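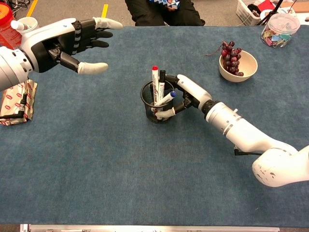

Two arms over a tabletop, left hand open.

Training notes: what a tempo change does to your stride

Most runners who ask about cadence want a single number to aim for. The useful question is how cadence behaves when pace changes, and that can be measured on any flat stretch of road with a watch and a little patience.

Speed is step length multiplied by step rate. If you hold pace constant and raise the rate, each step gets shorter, the foot tends to land closer to the body, and the load on the knee drops slightly with each contact. The number of contacts goes up in exchange. Whether the trade is worthwhile depends on how far in front of you the foot was landing to begin with. A runner who already lands close under the hips gains very little from it and may simply breathe harder.

The Mondum group has used the same drill since November. It fits inside a normal easy run and needs no equipment apart from a watch.

Warm up until your breathing is settled. Run 4 repeats of 100 steps at your usual easy pace and write down the time for each. Take the average of the four. On your next easy run, repeat the set at the same pace but shorten the time slightly, so that you feel the difference without having to sprint. Walk between repeats if your calves tighten. A change that cannot be held through the fourth repeat is too large, and the next session should go back halfway.

Counting left-foot contacts only and stopping at 50 gives the same result and is easier on uneven ground. Wrist devices can do the counting, but arm swing confuses some of them at slow speeds. The Cameck foot pod that several members use reads steps at the shoe and avoids this. It also needs its calibration run repeated when you change shoes, a step that is easy to forget. If your readings have drifted since your last new pair, check this first.

Pace has to be held steady or the comparison means nothing. The canal path between the Rulico warehouse and the footbridge is level and has no road crossings. Run it in one direction only when you are timing, as the wind along the water is enough to distort a repeat. A treadmill is acceptable, though most people take slightly quicker steps on a belt, so treadmill and outdoor figures should be kept in separate columns.

Hold any new rate for 6 weeks of easy running before you try it in faster sessions. Calves and the Achilles take more of the work as steps shorten, and they adapt slowly. Soreness in the lower calf that is still there the next morning means going back to the old rate for several days. Hills are left out of the drill entirely – step length drops on a climb whatever you do.

Evening sessions start from the Bošković Street gate, with the timed repeats first and the steady loop afterward. Bring a light for the return leg.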